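3.2 What people reached for at the break

I'll admit I came to this study through my own bad habit – a fizzy drink at three in the afternoon, every working day. Melahat Özkan and I asked 63 office staff in Trevitz to keep a snack diary through May, and they wrote down far more than we'd bargained for (757 entries, some of them very cross about the vending machine!). 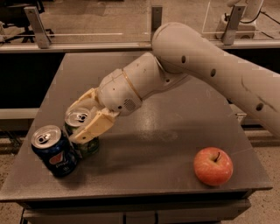 Figure 2. Two drinks cans and a red apple on a grey tabletop.

Fruit did better in the morning than I'd have guessed. After lunch it was nearly all cans, and people who'd had a long meeting were the worst of the lot, me included. 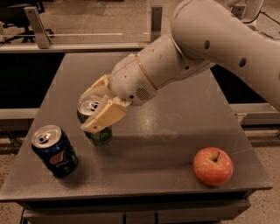 Figure 3. A green aluminium can at the grey table.

We left hot drinks out, which Barış Başaran still thinks was daft, and he may well be right – tea gets drunk without anyone noticing, so hardly anybody remembers to write it down.
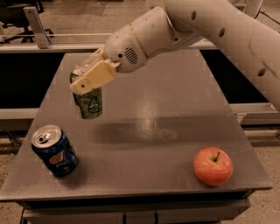
Taste came up less often than price in the diaries. When I rang a few people afterwards, most of them said they'd just wanted an excuse to get up from the desk, and we come back to that in Section 4.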